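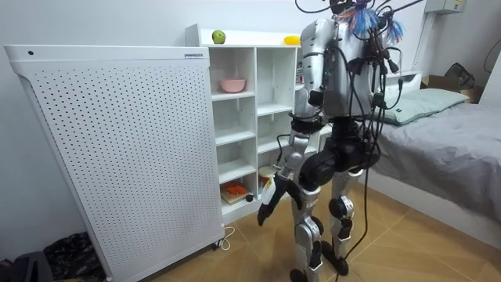 Robotics Club Corner: Shelf Season Is Here

Hi everyone! It's Veerle Verbruggen again, back with the club news, and I have a lot to get through because January completely got away from me. The big thing is that we've picked our project for the spring showcase in Vanstead, and it's the bedroom pick-up challenge. The vote was close (the stair people put up a good fight and I promise we'll come back to stairs), but in the end most of you wanted to work on hands, and hands it is.

If you missed the meeting, the challenge goes like this. The humanoid stands in front of a bookcase with everyday stuff in it, someone calls out an object, and the robot has to reach in, get hold of it and bring it out without knocking anything else over. Each team gets 12 tries on the day, and your best 6 count. Fruit is worth the same as everything else this year. I know, I know, some of you think apples should score higher because they roll. Take it up with me over snacks.

We have 3 teams signed up. Tustach is doing the reaching part, so arm paths and where the feet should go before the arm even starts moving. Pastor has the fingers and all the grip settings. Litatero took on object calling and the scoring sheet, and they've already sent me a first version with more tabs than I know what to do with — but it works on my laptop, so no complaints here.

A few things I've learned from working on the practice setup. Open cubbies are so much harder than a table! On a table you can come at an apple from pretty much any side. In a cubby you've got walls left and right and a shelf over your knuckles, and a hand with its fingers spread wide takes up a lot more space than you think.
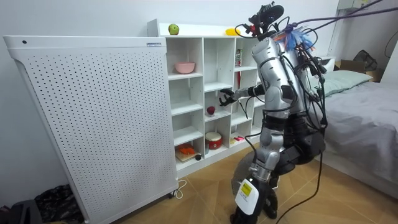

So Tustach and Pastor, please talk to each other early. The arm folks want to know how wide the hand will be when it goes in, and the hand folks want to know what angle they're coming from, and last year we figured that out the night before the showcase. I still have the emails. My suggestion is to agree on one hand shape for going in and stick with it for the first few sessions, even if it's a bit clumsy for the smaller things. You can get fancy later.

Also, cables. Before anybody asks the robot to take a step, one person walks all the way around it and checks where every cable on the floor is lying. Say "clear" out loud when you're done. It feels silly the first time and then you get used to it.

For the beginners (welcome, by the way, so nice to see new faces!) you don't need to know any programming to join a team. Somebody has to call the objects, somebody has to reset the shelf between tries, and somebody has to write down what went wrong in words the rest of us can read. "Arm did weird thing" was my own entry last spring and I've never lived it down.

Money news: we have $333 left for the season after paying for the showcase spot. I'd like to put around half of it toward spare finger parts, and I'm open to ideas for the rest. Send me yours before the next meeting. We start at 6 pm, same room as always, and please bring your own charger this time.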